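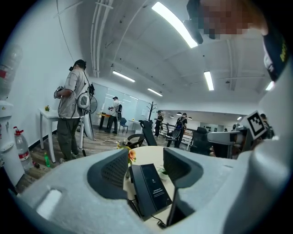 October 13, 2021

I have been promising a write-up of the Flandura hand kit since July, and three of you have emailed me to ask where it is, so tonight I made a pot of coffee, shut the office door and sat down to do it properly. It got long. My posts do that, as my sister likes to remind me.

For anyone new, I run a little training practice that helps small shops collect their own demonstrations, so that the arm they bought (or are thinking of buying) can learn a chore from people who already know how to do it. Most of my clients can't afford to tie up an arm all day for teaching. A hand-held gripper lets a person walk up to the job, squeeze, lift, set down, and do it again, and the recording goes off to be turned into something the arm can use. I've owned two of these tools before. The first one I built myself out of parts and stubbornness, and the less said about it the better. The second was the Oltorano, which I wrote up on here and still keep in the closet as a spare.

The Flandura comes as a rental or a purchase, and I went with the rental, 259 dollars a month, with 83 of that credited back if you buy at the end. I like that arrangement very much. I wish more companies trusted their stuff enough to offer it. The box had the gripper, a charger, a spare set of finger pads, a sheet of printed markers and a manual that I think was written by an engineer with a very tidy desk.

Setup took me 19 minutes, and that includes going back upstairs for my reading glasses. The calibration routine is friendly. It asks you to open and close the fingers slowly, then to move the whole thing in big lazy loops, and it tells you in plain words if you went too fast. The Oltorano just used to beep at me. I never did learn what all the beeps meant.

What I want to talk about most is the fingers, because that's where I've had the most trouble with other kits. Anything flat and slick – a phone, a card reader, one of those little black boxes that seem to breed behind every television – wants to swivel when you lift it by the sides. The Flandura pads have some give, and they hold a flat thing upright better than I expected. Cables are still a nuisance. If the object has a cord on it, you have to learn to keep your wrist quiet and let the cord go where it likes, and I'd say it took me a good afternoon before I stopped fighting it.

The weight I'm less happy about. It feels like nothing when you first pick it up, and then an hour later you notice your shoulder has crept up next to your ear. I made it through 200 grabs in one sitting and paid for it the next morning. My friend Marisol Hinojosa, who has taught more people to use these tools than I have, told me to rest my elbow against my ribs and take smaller steps toward the table instead of reaching. She was right, and I've been passing that along to everybody.

Now the software. The uploading part is run by Vasbridge, and you'll need a separate account with them, which I wish the box had mentioned. Once you're in, it's fine. You can play back a take, trim the fumbling at the beginning, and put a label on it. I'd love a way to label a whole batch at once. I wrote to ask about that and got a kind answer from a real person within a day, though the answer was "not yet."

I should say a word about the Esquivel too, as I know some of you are deciding between the two. I only had it on loan for a short while, so take this with some salt. It's lighter and the trigger is softer, and for small hands it may well be the better choice. But the battery door on mine was fussy, and the playback was slow enough that I'd forget what I was checking for. If you have a chance to hold both before paying, please do. Hands are so different.

So am I keeping the Flandura? I believe I am. I've got one more month on the rental, and a bakery client who wants to try it on trays and tongs, and if it comes through all that flour I'll send in the rest of the money. I still need to find out what a replacement set of pads costs, as the website only says to call, and I've been putting off calling.

If you've used one in a kitchen, please leave me a comment and tell me how you clean it.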